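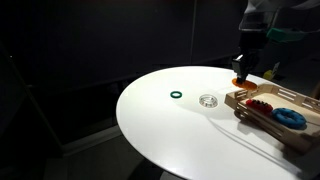 L. Mangubat

Minutes, Horkerham Rural Health Careers Group, April meeting

We got going at 7, with 9 of us at the library, and last month's minutes went through with one fix (I had the Salldale clinic's hours wrong, sorry!).

First up was the summer shadowing program for high school students. The Salldale clinic can take two students at a time, mornings only, and I said I'd ask whether the pharmacy would take one more. We talked for a good while about rides - it's 67 miles round trip for the kids out past the grain elevator, and not all of them drive. The school might lend us a van. Motion to ask for it in writing, passed.

Then the nurse aide class. I read out the letter from the college, and they want a firm head count before they'll send a teacher out to us. Sign-up sheets go to the school office next week, and I'm bringing them over myself.

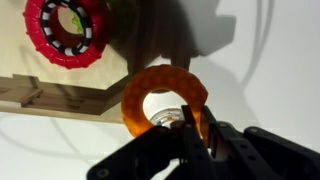 Other Business

The Flondeo grant form is half done and I'd love some help with the budget page. Two people offered, bless them. We also agreed to keep the scholarship deadline where it is, though a couple of us wanted it later on account of calving season.

Next meeting is in May, same room, same time. We wrapped up a little before 9.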